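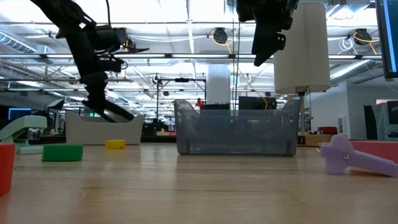
Our spring project was teaching a two-arm setup to tidy up a table, and I got the sorting half while Eleni Mujić did the grippers. I figured the arms would be the hard part. Nope - it was picking the objects! The little yellow block and the lavender tool with the long handle need totally different grasps, so I wrote one routine for each and spent most of March tuning them.
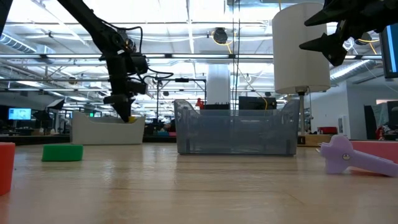 We ran 75 trials per routine, and the small stuff did way better once I slowed the approach down. Next up is getting both arms to share a bin - Eleni already has a plan for that.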